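10 April 2026

Feltden campaign, workshop notes. Session prep and the rules fixes left over from last time.

Started with the warlord problem. Marciniak is meant to be the big threat in the north of the map, but the way I wrote him in January he only works if the players go and meet him. They have no reason to. They are in Kidmont, which is a fortnight's ride away, and all they have heard is that a river fort changed hands. Wian Ndlovu said after the last game that he thought Marciniak was a place. Fair enough, I had only said the name twice.

Changes to Marciniak:

He is older now. I had him at forty, which made him another big man with a sword. He is past seventy, went blind in one eye as a boy, and was a ferryman until the river spirit at Usico took him on. He still charges a toll for everything. Prisoners pay it, allies pay it, and he pays it himself when he crosses water. Players can use that if they notice.

His army is smaller. The old notes gave him whole legions and I could never explain what they ate. He now has 90 riders he trusts and a lot of hired foot who go home at harvest. If the party stalls him until autumn, the foot leave. No roll needed for that.

His powers are cut back to the ones that matter at the table: he can't be drowned, he knows when someone standing on a bridge or boat lies to him, and he can call the river up once in a scene. Dropped the one that let him act twice in a round. Tested it against the sample party and he flattened them before the third player had a turn.

Mass combat. Ran the bridge fight through on paper with the new rules, both sides played by me. The old version had each unit roll separately and it took most of an evening. Under the new one each side rolls a single pool per round, and a hero attached to a unit adds dice up to their Command score. The fight finished in 7 rounds. Still slow in the middle, where both sides have lost their bonus dice and are chipping at each other. Tried letting the side with higher Morale pick the ground at the start of each round. Better. It gives the losing side a decision to make, and the rout came sooner.

Morale starts at 8 for hired troops and 16 for sworn ones. I had these closer together before and there was no point in paying for sworn troops at all. Losing the banner costs half of what is left, rounded down. Wian wants it rounded up. Leaving it for now and will look again once we have used it in a real game.

One thing still open: what happens to an attached hero when the unit breaks. At present they are just standing there. Options are a free move to the nearest friendly unit, or a test to stay and rally. I lean towards the test, but it needs a cost for failing or everyone will take it every time. 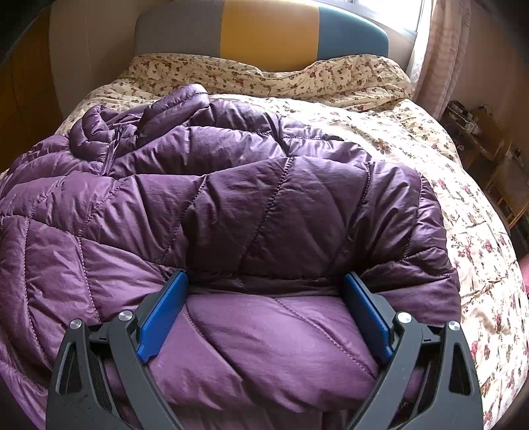
Usico. The shrine town needs more than a shrine. Added a toll house, a rope yard and an inn with a flooded cellar that people leave offerings in. The priest there, still unnamed, is the only person who knew Marciniak when he worked the ferry. She doesn't like him and will say so. She should be the way the players learn about the tolls, so I have moved her from the back of the town notes to the first page.

The road from Kidmont to Usico has two encounters written and needs one more. The one with the surveyors is fine. The ghost at the ford is too close to what we did with the mill last year, so either change the ghost or change the ford. Might make it a tollkeeper who hasn't been told he is dead, then the theme turns up early.

Map: redrew the river so it runs past the fort on the correct side. The old map had the fort on the east bank and the text said west. The text wins, as the players have already been told.

Handouts to do: letter from the fort commander (short, no more than a page), price list for hired troops, and a cleaned-up copy of the mass combat sheet with the Morale track down the side in place of along the bottom. Wian has the last printed copy of the old sheet. Get that back off him before the game so that we aren't using two versions.

Next job is the rally test.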